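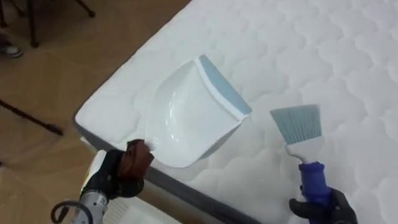 A white dustpan on a quilted mattress with a dark grey border.

PRESS RELEASE
For immediate use

Skulach opens up non-league saves with the Benavides update

Hello, it's Myrtle Dvorak from Skulach, the small studio in Dombridge that makes the football management game Rarnow. We've got a new update coming in January and I've been itching to talk about it, so thanks for reading this far!

It's called Benavides, and it's free if you already own the game. The big thing is part-time football. Until now the lowest division you could manage in was full of players who trained all week and never had anywhere else to be. From January you can start 2 tiers lower, with a squad of plasterers, students and PE teachers, and some of them will be on a late shift when you need them for an away cup replay (I lost my keeper to one last night and went out on penalties).

We've added 719 new clubs, each with its own ground, budget and local rival. Selma Leka did most of the database work, and she's been very strict about it. If your pitch is on a slope in Rarnow, it's because Selma put the slope there. Youth intakes have been redone as well, so small clubs near big ones will now pick up released teenagers, and you can talk a good one into staying if you can promise him a game.

Loans were the thing people wrote to us about most. They're quicker now, you can ask for a player by position without naming anyone, and parent clubs will ring you up to complain if you leave their lad on the bench. You can argue back. I usually do.

We ran a test over the autumn with more than 3,000 players, and a lot of what they told us went straight in. Gerardo De Luca was one of the testers and got his village side up 4 divisions before the board sold his striker without asking.

"I was furious," says Gerardo. "Then I loaded it up again after tea and spent the money on a left back."

Merle Goodwin, our lead programmer, would like me to mention that old saves will carry over, but the new lower leagues only show up if you start a fresh career. Please make a copy of your save before you update. Match days also load faster on older laptops, mine included.

Benavides will be out on PC and Mac in January, with the tablet version to follow once it's been tested properly.

Review copies, screenshots and interviews: please ask for Soledad Whitfield at the Skulach press desk. She's in from 10am, and she'll happily put you through to me, Selma or Merle.

ENDS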